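Spending the Heltstead money slowly

Hannelore Camenzind likes to start a conversation about robots by talking about tape. Before she ran equipment planning for the Leteck home assistance project she spent years ordering supplies for a hospital, and she still believes you can tell how well a group has planned by whether it has run out of tape.

"People come to me with the big number," she says, pouring us both more coffee. "They want an arm, they want two arms, they want a thing on wheels. And I say lovely, and who is going to buy the spare finger pads? Because those wear out first, and they are on nobody's list."

Leteck wants to teach machines to handle the ordinary things people keep in their bedrooms and kitchens, and for the first part of that work it has bought no robots at all. The money from the Heltstead grant went into hand-held grippers, which a person carries through a real home while a camera on the tool records every reach and grasp. Camenzind argued hard for that order of business, and she was not popular for it.

"Oh, they were cross with me!" she says, laughing. "Elsa was cross for a month. She had her eye on a very nice arm."

Elsa Ikonen, who leads the recording side, doesn't deny it. "I had already measured the doorway for it," she says from the next desk. "But then we looked at what we needed by April, and it was hours of people folding and picking up and putting away. You can get that with a tool in your hand, in a room where somebody really lives, and you don't need a van to bring it there."
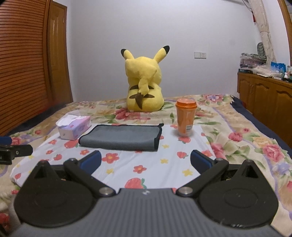
The first budget allowed for 2 grippers, and Camenzind says that was her own mistake, one she is happy to own up to. With one tool out on a visit and the other on the bench for repair, a whole afternoon could go by with a person waiting and nothing to record with. The second order was bigger, and it came with a box of parts that she keeps in the cupboard behind her and will open for anyone who asks (she opened it for me before I had asked).

She plans in hours of use. Each tool gets a full check after 60 hours, when the joints are cleaned and the screws gone over, and she sets aside money for a rebuild at 300. One of the early ones came back at 270 with a loose joint, and she took that quite calmly – the line was already in the budget.

Storage was the cost she hadn't seen coming. "Video is heavy," she says. "I used to think of it as free, like air. Then Mandimby, the firm that looks after our drives, sent me a bill, and I had to sit down."

An arm is still on the list. Leteck has talked with a supplier, Paracha, about renting one for a season before buying, and Camenzind has asked them for the price of everything that goes with it, down to the table it stands on and the training days. Ikonen has kept her doorway measurements, just in case.

"She'll get her arm," Camenzind says. "I only want the spare parts quoted on the same page."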